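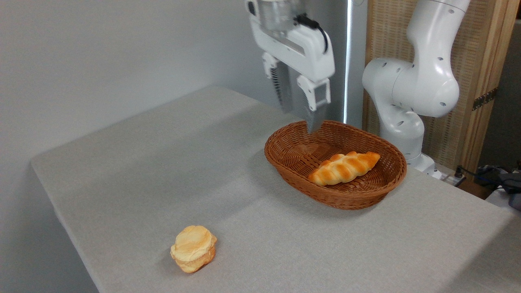
Recogida de demostraciones (robótica)

La recogida de demostraciones es el proceso por el cual se reúnen ejemplos de una tarea manual para entrenar un sistema de aprendizaje. Cada ejemplo, llamado episodio, contiene las imágenes de una o varias cámaras y las posiciones del brazo registradas en el mismo intervalo de tiempo.

Método

El operador guía el brazo a distancia y cumple una instrucción corta, por ejemplo colocar un pan trenzado en una cesta de mimbre. Entre un episodio y otro se cambia la posición de los objetos sobre la mesa. Es frecuente dejar a la vista un segundo alimento, como un bollo relleno, para que el sistema aprenda a distinguir cuál se le pide. La pinza de dos dedos paralelos exige cuidado cerca del borde de la cesta – un contacto leve se admite, pero un arrastre obliga a repetir.

El conjunto Kedel

Kedel fue iniciado en enero por Yamuna Chettiar y Vignesh Fernandes en el laboratorio Flavgate. La primera versión, con fecha 4/2/23, reúne 2220 episodios, de los cuales 177 corresponden a tareas con cestas. Otros 67 fueron retirados en la revisión por fallos de sincronización y se conservan en un archivo separado.

Véase también

Teleoperación
Aprendizaje por imitación
Cakance (formato de anotación)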